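Please Stop Sending Me Voice Notes

2022-08-05

I have a friend who cannot type. I mean, she can, she has thumbs and a perfectly good phone, but at some point last year she decided that typing was over and now everything comes as a voice note.

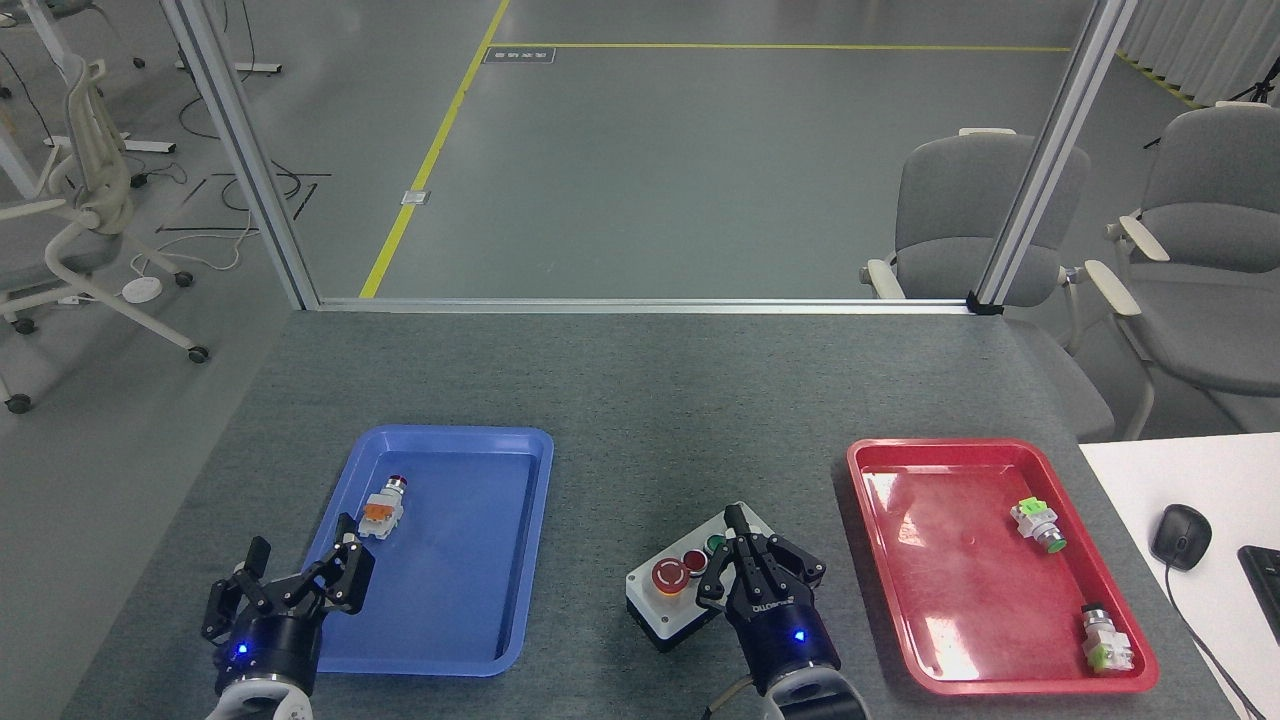

Is she still on for Saturday lunch? Voice note. Does she want the spare ticket? Voice note, with a bus going past in the middle of it. The other week I asked her what the name of that café in Cestton was, the one with the good toast, and I got four minutes of audio. The name of the café was in there somewhere. So was her boiler, her sister's new kitchen and a long bit where she was ordering a coffee from somebody else and forgot to let go of the button.

I love her dearly and I listened to the whole thing on the stairs at work with the phone pressed to my ear like it was 1995.

Now, I know how this sounds. When texting came in, people my parents' age moaned that we'd all forget how to talk to each other, and here I am moaning that people are talking to me. (My mum pointed this out. She was delighted.) But a voice note isn't talking, is it? If you ring me I can say "hang on, which Thursday?" and you can tell me. With a voice note I have to sit there quietly while you perform, then perform back, and by the time we've both had a go we could have had a proper phone call and put the kettle on as well.

And you can't skim it! I think this is what really gets me. A text I can read in a queue, in a meeting, in the dark, with a child asleep on my arm. I can glance at it and know whether it matters. A voice note just sits there with its little wiggly line giving nothing away. It might be gossip, it might be that you've locked yourself out. I've got a cousin who sent round a voice note about a funeral and the time of the service was right at the end, after the parking. Half the family had given up before they got to it.

Then there's finding things again. Somebody gave me the address of a place on Dalgleish Road in a voice note back in the spring, and when I needed it I had to play 20 of the things, one after another, standing in the rain at the wrong end of the road. If she'd typed it I could have searched for "Dalgleish" and been indoors.

People tell me you can play them at double speed. You can, and then your friend sounds like an angry squirrel, and you've taken something that was meant to be warm and personal and turned it into a chore you're trying to get through. I did it to my own brother for almost a month and when I next saw him in the flesh I thought he'd had bad news, he was talking so slowly.

I'll be fair, because there are people for whom typing is hard work, or painful, or who write in their second language and speak it beautifully, and they can send me as many as they like. I'd also make an exception for anything with singing in it. My niece, who is 4, sends me voice notes off her dad's phone and they are mostly breathing, and I've kept every one. A friend who moved to Edlow sends me one on her walk home, maybe twice a month, and I save it for the washing up -- it's like having my own radio programme. She always types a line first saying "nothing urgent, just rambling", and that one line makes all the difference to me. I know what I'm getting and when I'd like it.

So I suppose it's the practical stuff I'm cross about. Times, places, yes or no, did you feed the cat. If the answer is one word then please, please type the word. And anything over a minute should come with a bit of a warning, even if it's only "long one, sorry".

I did try saying this in the group chat, very politely, I thought. I wrote it all out with a smiley face at the end. There are 10 of us in there and I got three thumbs up, one "ha ha" and, from you know who, a voice note. Two minutes and 29 seconds.

I haven't played it yet. I'm saving it for the washing up.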